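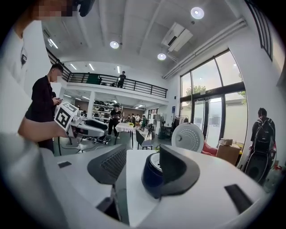

Notebook, Monday, 16.30
Subject: equipment plan for the hand-held collection work, second revision

The purpose of this entry is to record the position before the purchase request goes to Litden.

Hand-held grippers. The present plan allows for 6 units from Nostmont. The marker cube is to be ordered with each unit and not printed here, as the fixings on our own cubes worked loose in March. Replacement jaws are quoted separately and must appear as their own line, otherwise Finance will treat them as consumables and return the form.

Arms. The Nakamura quotation covers 3 arms with stands. It does not cover cable covers or floor fixings. Cables run across an open floor are not acceptable under the site rules, and the covers should be costed now. The Setura quotation is higher but includes both. A like-for-like comparison has been requested from both suppliers.

Delivery. Nakamura states 90 days from order. Setura has given no figure in writing. The request should not be submitted until it does.

Space. Each arm requires a clear working area on all sides. The hall will take two comfortably. The third would have to stand under the mezzanine, where the shelving is, and the shelving would then need a new place.

Training. Allow 4 half-days for new operators. No charge is shown for this in either quotation; to be confirmed.

Outstanding: written delivery date from Setura; price of spare jaws; decision on the third arm.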